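Posted October 20, 2021 in Celebrity & Entertainment > Magazines and Polls

# How do magazines pick who goes on their "best of the year" celebrity lists?

**marlow_k**

My sister and I have been going back and forth on this since the March issue of Bisard came out with its yearly "Faces We Love" list. She says the stars pay to be on it, or their publicists do. I say the readers vote, because there was a ballot on the website and I filled it out. Then I looked again and the person I voted for (the lead in Vonville) got 1267 votes on the public counter and didn't make the printed list at all. Someone with 456 votes got a full page.

So what is the vote for? Is it only for show? And does the star get told ahead of time, or do they find out when the rest of us do? I read an interview where one of the actresses said she was "completely shocked," but she was also on the cover in a dress, so she must have sat for the photos at some point.

I'm also curious if being on one of these lists does anything for a career or if it's just nice to have.

I don't work in any of this. I just read the magazines.
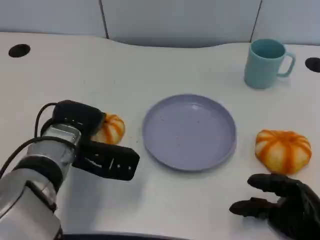
## Replies

**Kam-wah Cheung**

I worked on the editorial side of an entertainment monthly for a few years. It wasn't Bisard, so I can't tell you how they do theirs, but the lists I worked on went like this.

The list was mostly settled by the editors before any public vote opened. Print has a long lead time. If an issue goes on sale in March, the cover shoot is done well before that, and the pages are laid out weeks ahead. A ballot that closes shortly before the issue comes out can't change what is on the cover. Ours was used for a small "Readers' Choice" box in the back and for the website. Look in the fine print near the ballot. It often says something like "votes may be considered" or "final selection by the editors." That would explain how 456 beats 1267.

How the editors choose:

- We started with a long list. Ours had 85 names one year. Anybody on staff could add to it.
- Then we looked at who had something coming out near the issue date. A person with a movie or a new season is easier to book and readers are already searching for them.
- After that we called publicists to find out who was available. A lot of names dropped off at this stage. Some were filming overseas, some didn't want to do it, and some only wanted it if they got the cover.
- We tried to mix ages and types of work so it wasn't all movie people. Music, TV, sports, a newscaster or two.

Money for a spot: I never saw it happen. What I did see was trading. A publicist who has one very big client and two newer ones will say you can have the big one if you look at the newer ones too. Sometimes we said yes and sometimes no. You could call that a kind of payment but no check changes hands.

About being "shocked." The cover person always knows, for the reason you gave. People inside the issue may have been photographed, or the magazine may have used a picture from an agency, and in that case they might hear about it only a day or two before. When a cover star says she was shocked, she usually means she was surprised when she got the call, which was months earlier. The interview just doesn't mention that part.

As for careers, I would say it helps newer people more than established ones. A casting office probably won't hire you over it, but an ad agency might notice. The actor who played the brother on Amano got a watch campaign the same season he was on our list. I can't prove one led to the other.

**Comments on this reply**

*marlow_k:* Thank you, this is what I wanted to know. I went back and checked the ballot page and it does say "for entertainment purposes" at the very bottom. My sister is going to say the trading thing means she was right.

*Kam-wah Cheung:* She's partly right. I'd give it to her.

*dot.in.tulsa:* Is that why the same people show up three years in a row?

*Kam-wah Cheung:* Partly. If somebody sold well on the cover, the magazine asks again. Also the long list usually starts from last year's long list, so the old names are already there.

---

**pbrandt**

It's all paid. Every list. Don't waste your time voting.

**Comments on this reply**

*marlow_k:* Do you have anything I could read on that?

*pbrandt:* It's common knowledge.

---

**Second Row Center**

I can only speak to the voting part. I used to help run a fan page for the singer Enar, and we organized people to vote in polls like this every year.

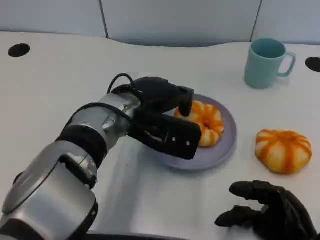
*3 min read*

The counters you see on those pages don't mean much. Most polls let you vote once a day, some once an hour, and a few have no limit if you clear your browser. One year we had a poll where our page put in 1225 votes over a weekend and it was the same small group of us doing it. So when you see that your pick got 1267, that might be 1267 people or it might be a fan page like mine. The magazines know this. I think it's one reason they don't tie the printed list to the number.

There are some polls where the vote does decide it. They usually make you sign in with an account or an email address, and they say plainly in the rules that the winner is by vote. Televised fan awards are more like that than magazines are, although even there the nominees are picked by somebody else first and you only choose among them.

If you want your favorite to get on a list, my advice would be:

1. Read the rules before you vote and see who makes the final decision.
2. Write to the magazine. A short letter or email with your name on it. We got a printed letter in once and a reply from an assistant editor, and that was more than we ever got from a poll.
3. Buy the issue if they do feature the person. Sales of an issue are something they do look at, as the reply above says.
4. Don't vote under a bunch of fake accounts. Our page got removed from one poll for this and all the votes were thrown out, including the regular ones.

On whether the stars know ahead of time, I have no idea. Enar never made a list while I was involved. He did get a mention in a sidebar about hats.

**Comments on this reply**

*marlow_k:* I voted every day for two weeks so I guess 14 of those were me.

*dot.in.tulsa:* The letter idea is good. Do they still print letters? The copies I get at the dentist don't seem to have a letters page anymore.

*Second Row Center:* Some do. Check near the front by the list of staff. If there's no letters page there is normally an email address for feedback in that same spot.

*marlow_k:* Found it in Bisard, bottom of the staff page in very small type. I'm going to write in about the Vonville snub.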